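Can a Cheap Arm Tidy a Table? Final Report, Robotics Project Course

Ghassan Najjar
January 9, 2020

1. What we set out to do

The proposal we handed in said our arm would "clear a cluttered tabletop on its own." I did not like that sentence when we wrote it and I like it less now. What we ended up testing is much smaller: whether the arm can pick up one named object when other objects are close by, and whether the success rates we were getting in July meant anything.

The rest of the team named the project Plesuvwood, after the tabletop, and the name stuck to the code as well. The control program is called Bruston. It takes a camera view, chooses a grasp point and sends the arm there. We trained it on 3,571 recorded grasp attempts, most of them driven by hand by members of the team.

2. Why I don't trust the early numbers

In July the team reported that Bruston got the right object 100 times out of 100. I went back through those runs. In every one of them the object was alone in the middle of the table, and the same person had set it down each time. A program that ignored the camera and always reached for the middle would have scored nearly as well. We tried this with the camera covered, and it did.

So the first result should be read as a test of the motors. They work fine.

3. Setup for the second round

We made three changes.

The objects had to be different from each other in shape and in how they take the light. We wanted at least one shiny thing, because Bruston had only ever seen dull ones.

They had to be close enough together that a bad approach would hit a neighbor. A tall target standing behind something long and low is a good example. The arm has to come down from above, and if it drifts toward the front it lands on the block.

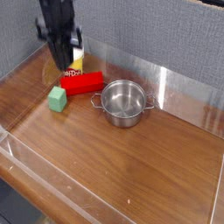

4. Results

We ran 370 trials with the new layouts. I only count a trial as a success if the arm lifted the named object, held it, and did not knock anything else over on the way. By that rule Bruston succeeded in 69 percent of trials. Some of the team wanted to count "touched the right object" as a success, which makes the figure look a good deal better. I have left that version out because a touch does not clear a table.

The metal pot was the worst target. Glare from the pot and from the clear walls seemed to pull the grasp point off to one side, though we did not test this properly and I would not lean on it. The small green cube did better than I expected. The Play-Doh can was fine when it stood in the open and much less reliable behind the red block.

We also tried the Filtadex smoothing filter on the camera input. It made the arm's motion look calmer on video. It did not change the success rate by any amount I could tell apart from luck.

5. Problems with our own test

The same people built the system and picked the layouts. We used one table and one set of lights. We never tried an object the program had not been trained on, so nothing in this report says anything about new objects, and the slide in our class talk that claims otherwise should be taken down.

6. Next term

The Nassar gripper pads are worn and should be replaced before any more trials are run. After that, somebody outside the team should choose the layouts and keep them from us until the day of the test. I would also like the covered-camera check to be run every time, with its score printed next to the real one.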